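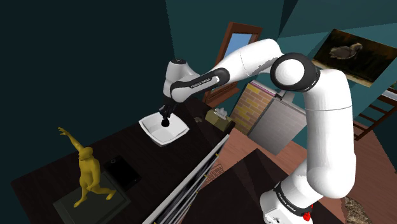 White robot arm and long dark table

Ticket: 843
Opened by: Isauro Trujillo, Fekmont Cooking School
Assigned to: Jovita Olvera, Skernach Support
Product: Skernach portable induction burner, tabletop model
Subject: Burner stops heating during the sauce lesson
Status: Closed

First message, Isauro Trujillo

Good morning. I teach the evening cooking classes at Fekmont. We have 13 of your burners, one for each student station, and we bought them all together in February. Twelve work as I expect. The burner at station 2 stops heating while the student is cooking, always in the lesson about tomato and chile sauces.

The display stays on and still shows the power level, but the pan gets cooler and the sauce stops to bubble. There is no beep and no error code. After a short time the heat comes back by itself. For soup this would be only annoying. For our sauce it is a real problem, because the students must fry the chile paste in hot oil and they learn to judge it by the sound. When the sound goes away, they think they did something wrong.

I already cleaned the glass and I moved the plug to another outlet. It made no difference. Please tell me if the burner must be sent back.

Reply, Jovita Olvera

Hello Isauro, and thank you for the clear explanation. Before we talk about a return, please try these steps in this order and write to me what happens after each one.

1. Put a different pan on the burner at station 2. Use one that you know works well at another station.

2. Set the burner by power level and not by temperature. In temperature mode it turns the heat off when the sensor reaches the target, and then turns it on again.

3. Look at the air openings under the burner. They must be free on every side. A folded towel or a silicone mat can block them.

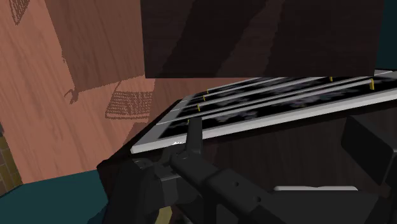 4. Exchange the burners of stations 2 and 3, but leave the pans, mats and everything else where they are. Cook the same recipe on both.

Second message, Isauro Trujillo

I did the steps yesterday evening before the students arrived. I used 300 grams of tomato, the same onion, and the same oil for each test, so the comparison would be fair.

Step 1: I changed the Saber pan for a steel one from station 5. With the steel pan the burner did not stop. I put the Saber pan back and it stopped again.

Step 2: We were already using the power level, not the temperature. I checked twice.

Step 3: There was a thin cloth under the burner. One of my students likes to put it there against the noise. I took it away. The Saber pan was a little better, but the heat still stopped one time.

Step 4: With the Saber pan staying at station 2, the other burner also stopped. The burner from station 2 worked without any problem at station 3.

So now I believe the burner is good and I was blaming the wrong thing. But the other stations have Saber pans too, and those work. This I do not understand.

Reply, Jovita Olvera

Your tests are very useful. Please turn the Saber pan upside down and hold a metal ruler across the bottom. Do you see light under the ruler? A pan that got very hot while empty can bend in the center. The burner then loses contact with part of the pan, and on our tabletop model it may pause the heat without showing a code.

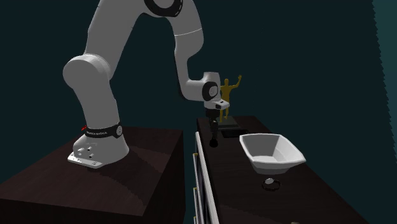

Third message, Isauro Trujillo

The pan is bent. I can see light in the middle of the ruler, and when I push the handle the pan rocks a little on the glass. I compared it with the pan from station 4, and that one is flat. A student probably heated it empty for toasting the dried chiles, which I ask them to do on a low level, but not everybody is patient. I have also one wish for your design people. The burner has four small rubber feet very close to the center, and it slides when somebody stirs a thick mole. The gray arm in the picture has a base that flares out into a wide foot on the tabletop, and I would be happy to see something of this shape under the Skernach, even if it takes more space.

For the lesson this evening I will use the steel pan at station 2. Do you know if a bent pan can be made flat again? My brother offers to do it with a hammer — I said to him to wait for your answer.

Reply, Jovita Olvera

Please do not use the hammer. The bottom is made of layers, and they can separate. A bent pan can still be used on a gas stove if it stands safely, but I would not keep it for induction. I sent your comment about the feet to the product team. I cannot promise a change.

For toasting chiles, please start on level 3 and put the chiles in before you turn on the heat.

Last message, Isauro Trujillo

Thank you. The class went well and station 2 cooked the full sauce without a stop. I wrote your advice about the chiles in the recipe sheet, and I added it to the lesson notes in Movov, so the students can read it when they book. I ordered a new pan.

You can close the ticket.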